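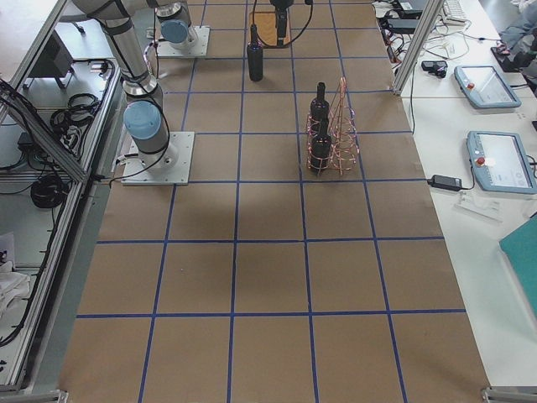
One reader asked after the September notice whether Harms still takes visitors on the production floor, or only in the showroom. It does, and the visit reported below covered both.

Carkham, 2021-12-05

The Harms works makes corrugated board and plain kraft wrapping on a single site beside the canal. Admission is free, but closed shoes are required and bags go in a locker at the gate.

The tour starts at the reel store. Reels are held on end, two high, and moved by clamp truck. The store had 1,566 reels on the stock board, against a stated capacity of 2,078. From there the route follows the corrugator, which was running single-wall board with a starch adhesive supplied by Gelico. The guide gave the adhesive temperature at the glue roll as 64 degrees -- lower than I had expected -- and said the mixing plant is cleaned at each shift change.

The converting hall is louder and less well signed. Line 2 was stopped for a blade change, so we saw the slitter with its guards open from behind the barrier. The Nonow folding line was running, with reject blanks baled and returned for pulping.

Questions were taken in the canteen. Moisture control got a full answer; energy use did not. Parking is at the north gate, and the last tour leaves at three.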